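Skarkex Debug Probe: Speaker Notes, Session 4

Opening. Welcome the audience and state the scope. The talk covers the Skarkex probe and its trace buffer. Flash programming is handled in the Probert session and should be left to that speaker.

Slide 3. The probe connects to the target through the standard debug port and supports 32-bit cores. Up to 8 hardware breakpoints can be set while the program is running. Mention that the Erby adapter is required for older boards - the order form does not make this clear.

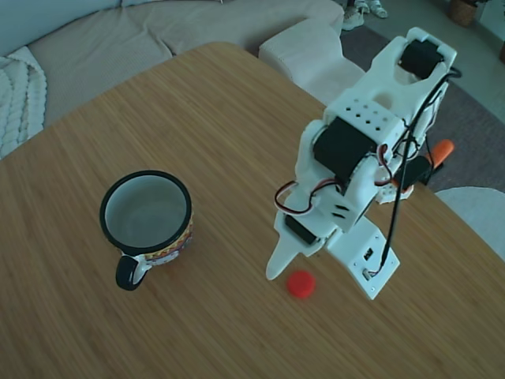

Patterned mug and red bottle cap on a wooden tabletop.

Slide 4. Explain the trace buffer. Recording stops when the trigger condition is met, and the buffer is then read by the host. Pause for questions on trigger levels.

Slide 8. Show the register window with the Flarkdale board file loaded. If the link fails, use the saved session and continue. Licensing questions should be referred to the sales desk after the talk.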